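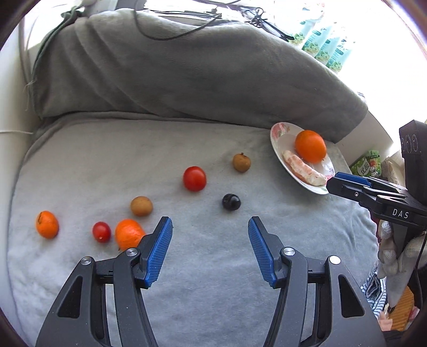

Mandarins, a cherry tomato and a longan on the gray blanket.

Search this site Go

Fruit box FAQ

I've been getting a weekly box from Mancuso here in Aleddale for 3 years now, and you all keep sending me the same questions, so I'm putting my answers in one place. (I just pay for the box like everybody else!)

Which size should I get?
I started with the large and drowned in pears. The small one holds 8 kinds of fruit and does fine for two people who snack a lot. It runs me $20 a week, delivery included.

Can I pick what's in it?
Sort of. You can list up to six things you never want to see again. Mine is mostly melon. Everything else is a surprise, and I like that part more than I expected to.

Do I have to keep it all in the fridge?
No! Mandarins are happy in a bowl for a few days, and I leave tomatoes out for the flavor. Berries go straight in the fridge, and I don't wash them until I'm ready to eat.

How do you peel a pomelo without losing your mind?
Slice off the top, score the thick rind down the sides and pull it away with your thumbs. Then take the skin off each piece, it's bitter and chewy.

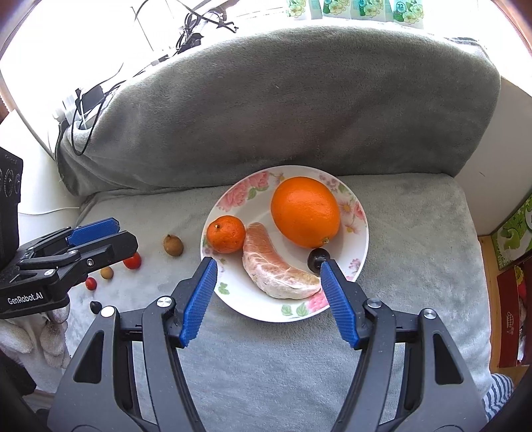
Citrus plate, with one peeled segment.

What about Gerkier or Trivska?
Tried Gerkier for a month. Nice apples, but the box came after dinner every time. Trivska doesn't deliver on my street, so I can't help you there, sorry.

Can I skip a week?
Yep, just do it before 6 p.m. the day before your delivery. I've missed that cutoff more than once and ended up making a lot of jam.

14 comments | 20 shares
Last updated: December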